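Chapter 9
Going to See: Visits, Demonstrations and Open Days

In this chapter you will learn
how to get ready for a visit to a place where robots are used or taught
what to watch while a demonstration is going on
how to ask a question that gets you a useful answer
how to write up your notes while they still make sense to you

Words to know
demonstration, end effector, gripper, marker, operator, reach, reset, cycle, teaching by hand

By now you have read eight chapters about machines, and I hope you've enjoyed them, but reading about a gripper is a bit like reading about bread. Sooner or later somebody has to take you into the kitchen! In Chapter 8 we looked at the parts of an arm one joint at a time, on paper, with plenty of arrows. In this chapter we are going to put the paper down for a while and go out the door.

The visit we will keep coming back to was an open day at the Prosari workshop, at 1431 Mendes Street in Etville. My class went there on 30/01/2020, with 21 students, two packed vans and a good deal of singing on the way that I will not try to describe. I had been to Prosari before, alone, and had come home with a head full of impressions and almost nothing in my notebook. So when Armindo Gouveia, who runs the workshop, wrote in September to say he would be opening the doors in the new year, I made up my mind that we would do it properly this time.

Most students, when they hear the word "robotics," picture a huge hall with yellow arms throwing sparks. There are halls like that, and if you get the chance to see one, go. But a great deal of the work happens in ordinary rooms with brick walls and office chairs, where people sit next to the equipment and the kettles are on a shelf within easy walking distance. I would ask you to take rooms like that seriously. You can get close to things, you can hear what people say to each other, and there is usually someone with the time to answer you. 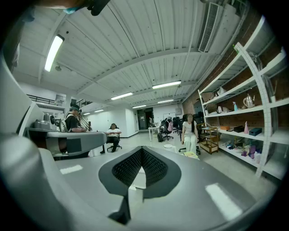
Inês Neves said afterward that she had gone in expecting to be a spectator, the way you are at a play, and that it took her half the morning to notice that she was allowed to walk up to people and ask what they were doing. She added that she wished someone had told her so in the van.

Well, Inês, you were right, and I'm telling everyone now. A demonstration at a workshop is different from a show. Things stop and start. Someone will sit for a long while with their hands in their lap and then get up and do something quick that you will miss if you are looking at your phone. There may be no announcer and no clear beginning. I have known visitors to stand politely by the door for ten minutes waiting for it to start when it was already well under way – and I was one of them, on that first trip of mine.

9.1 Before you go

Find out what kind of visit it is. People use the words loosely, and it helps to sort them out. An open day means the doors are open and you may wander, within reason. A demonstration means that someone has planned to show you a particular task. A visit, plain and simple, means that you are coming in while the work goes on, and the work comes first. The day at Etville was a mixture of all of these, as such days tend to be.

Write to your host and ask these things, in your own words:

How many people can come in at once?
Is there a part of the floor we should stay off?
May we take photographs, and may people appear in them?
May we handle anything?
Who should we speak to if we have a question in the middle of a task?

The question about handling is the one students forget. At Prosari the answer was yes for the hand-held tools and a firm no for anything mounted on a table, and we would never have picked up a gripper at all if Chidubem Nwankwo hadn't thought to put the question in our letter. He got to go first, which seemed only fair.

Then decide, before you leave, what you personally are going to look at. You can't look at everything. In our class each pair took one subject. One pair took hands, another took floors and walkways, another took the words the operators used with each other (a lovely subject, and I wish I had thought of it myself, but it was Fernanda Cordeiro's). My advice is to choose something small. A pair who choose "the robots" will come home with very little, and a pair who choose "what happens when an object is dropped" will fill four pages.

9.2 Hands on, hands off

You will remember from Chapter 8 that the tool at the working end of an arm is called the end effector, and that a gripper is the most common kind. What we hadn't talked about is that a gripper does not need an arm behind it. It can be built into a body that a person holds and moves around. The person supplies the reach, the aim and the good sense, and the tool supplies the fingers. If the tool also records what goes on while the person does the task, the recording can be used later in teaching a machine to do something similar. This is one form of what is called teaching by hand.

When you first hold a tool of this sort you will probably do what all of us did, and grip it much too hard. Mr. Gouveia let us get on with it for a while and then asked us to pick things up more slowly than felt natural. Try it at home with a pair of kitchen tongs and a teaspoon. Reach, close, lift, move, lower, open. Each of those is a separate step, although your own hand has run them together since you were very small, and if you do them slowly you begin to feel where one ends and the next begins. That is much of what a person teaching by hand has to learn – to be plain in their movements.

Look too at the surfaces. People tend to stare at the outside of a tool, the big smooth body of it, when the interesting part is where it meets the object. Is the inside smooth, or does it have a texture? Does it come to a point or lie flat? Draw it, even if you draw badly. I draw very badly and I have never been sorry to have a sketch.

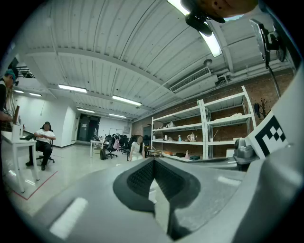 Figure 9.2 Hand-held gripper with a dark textured opening and a square printed marker.

Markers deserve a word here, as you will meet them often. A marker is a flat pattern of dark and light blocks, bold enough for a camera to pick out easily. When a computer knows the size and the pattern of a marker, it can work out from the picture where the marker is and which way it is turned. You may find them on tools, on tables, on walls. If you see one during a visit, note where it has been placed and then ask yourself which camera is meant to see it. Yaqin Long spent most of the afternoon on that one puzzle, and her drawing of lines between cameras and markers is still pinned up in our classroom.

Tape on a floor is worth the same attention. It may show where a table goes, so that it can be put back in the same spot after cleaning, or it may show where people should stand. The only way to be sure is to ask. I once wrote three confident sentences about a line of tape that turned out to belong to a dance class, and I had to cross them all out.

9.3 Asking good questions

There is a kind of question that closes a conversation and a kind that opens one. "Is it accurate?" will get you a yes. "What does it have trouble picking up?" will get you a story, and very likely a look at the thing itself. Operators know their machines by their bad days as much as their good ones, and most of them are glad to be asked.

Here are some questions our class used at Etville. Borrow any you like.

What did you do this morning before we arrived?
How do you know when a try has gone wrong?
What do you do to reset everything for the next one?
What would you change about the tool if you could?
What does a new person find hardest?

Wait for a pause before you ask. A person leaning in toward the equipment is busy, even if their hands are still. And write down the answer in their words before you turn it into yours. One of my students tidied "it gets grumpy with bags" into "it has difficulty with flexible materials," and we lost something there, I think.

9.4 Writing it up

Do it the same evening. I know you will be tired, and I know what I'm asking. Divide a page into two columns. On the left put what you saw, and on the right what you were told or what you guessed. Keep the two apart, and be strict about it. "The operator stopped" goes on the left. "The operator stopped to let the motor cool" goes on the right, unless you saw the motor's temperature with your own eyes.

Activity 9A
Ask a partner to carry out a simple task using kitchen tongs, such as moving dry pasta from one bowl to another. Watch for five minutes without speaking. Fill in both columns, then let your partner read the right-hand one and correct it.

Activity 9B
The Sanach packing plant has offered your class a visit of one hour. Write the letter you would send in reply. Include the questions from section 9.1 and two more of your own.

Once you have done both activities, keep your pages safe. We will need them in the next section, where we follow one task through a full cycle and begin to time its parts.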